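Muvia household chores working group
Minutes, 12 Oct 2026
Present: Hamish Laing (chair), Iker Cabello

1. Table clearing and setting. Cabello reported on the candle holder task. Tall, slender stems remain the main difficulty. Grip force for glass is still set by hand for each item. Laing asked whether the task is ready for a home trial. Cabello's view was that it is not.

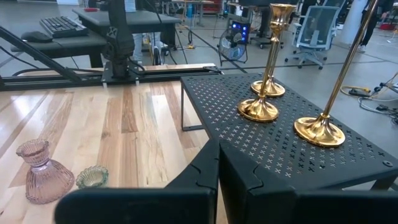
Laing proposed keeping metal and glass items in the same task, with separate scores. Agreed.

2. Shop-floor restocking. Deferred to the next meeting. The Plosside figures have not arrived.

3. Actions. Cabello to draft a pass mark based on 1,000 attempts. Laing to write to Wuritz about softer fingertips.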